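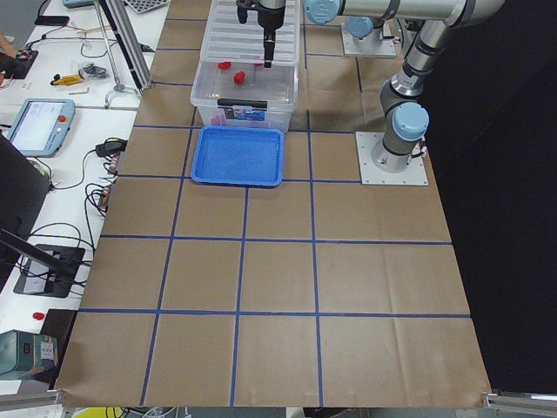
Page last changed: 6/12/18

Visit report: the open day at Skindelmont
Module: Automation in Practice
Written by Nuwan Ekanayake, with corrections by Farzana Navaratnam

1. Why we went

The module handbook asks every pair to visit a working robotics lab and write up one demonstration "with attention to the ordinary". I had hoped for something that welded. Farzana had already signed us up for Skindelmont, which builds and tests handling routines for small goods, and whose open day promised "a bin task, a cable talk and refreshments". The refreshments were in another building, and we never found it.

2. The bench

I had expected a cage, and a yellow line to stand behind. The demonstration table was covered in brown kraft paper, creased where it had been folded, and marked out with blue tape into a grid of rectangles. It looked like a very large board game that someone had lost the rules to. One arm was bolted down through the paper on a square aluminium plate beside the grid. A second had its base further back, past the far end of the paper.

The tape grid turned out to be the part I asked most about, so it gets a paragraph. Our host from the Olilwood group, who run the handling work, explained that each rectangle is a starting place. A bin or a tray is put in one cell for one run and in a different cell for the next, and the routine has to cope. Without the tape, people put things back where they think they were, which is apparently never where they were. I asked whether this could be done with a projector. It could. The tape is cheaper and does not need updating.

3. The task

The routine is called Prornen. On paper it has four steps:

Deal with the lid of the storage bin.
Reach in and take hold of a red piece.
Carry it to the blue tray.
Let go.

A child of three could do this, and would probably also eat one of the pieces, so the comparison only goes so far.

The bin was clear plastic with a ribbed lid, also clear. I thought this was a kindness to the audience. Farzana pointed out that it is the opposite of a kindness to the machine, as depth cameras have a poor time with transparent things and tend to report whatever is behind them. Our host agreed with her for longer than I thought necessary.

With the gripper pointing straight down over the bin and the lid tilted open, there is very little room for error. The fingers are narrow, which helps, but a lid that is neither on nor off is an awkward object. Its weight is in one place and its edge in another, and a small nudge can shift it. The blue tray, by comparison, is easy: shallow, opaque, squarely inside its cell, with nothing in it to avoid.

4. What we saw

We watched two runs. In the first, the arm came down, stopped well above the pieces, and stayed there. The room was very polite about it. Our host picked up the touchscreen pendant, read something, and said that the routine had judged the lid to be too close and was waiting for permission. Permission was given. The arm then picked up a piece and carried it to the tray at the speed of somebody taking a full cup of tea upstairs. There was applause.

The second run missed its first grasp and got the next. There was less applause, which I thought was unfair, because recovering from a miss is harder than not missing. I wrote this down to use in section 5.

We were not allowed to press anything. The pendant has a red stop button on its corner, and I would like it recorded that I stood near it for most of the afternoon and behaved.

5. Discussion

The course notes use the Kassab model, in which a handling task is split into approach, contact, transfer and release, and each is given a share of the total difficulty. Before the visit we had guessed that contact would take the largest share. After it, we would move a good deal of that to approach. Most of the hesitation we watched took place in the air over the bin, before anything had been touched at all.

Farzana thinks I am building a lot on two runs. She is right, and the marker may take this paragraph as her correction.

We also disagree about the benches. To the left of the grid they held tangled cables, a power adapter, a small hex key and so on, and I took this as a sign that the real work is mostly finding the other hex key. Farzana's view is that this is what a bench in use looks like, and that I should see my own desk.

6. Things we would ask next time

Does the routine get any better if the lid is opaque, and has anyone been tempted to paint it?

What does the further arm do when it has a part in the task? It was not used in either run.

How often is the paper replaced? Nobody present knew.

A return visit has been offered in January. Farzana has asked for the cable talk, which we missed while looking for the refreshments.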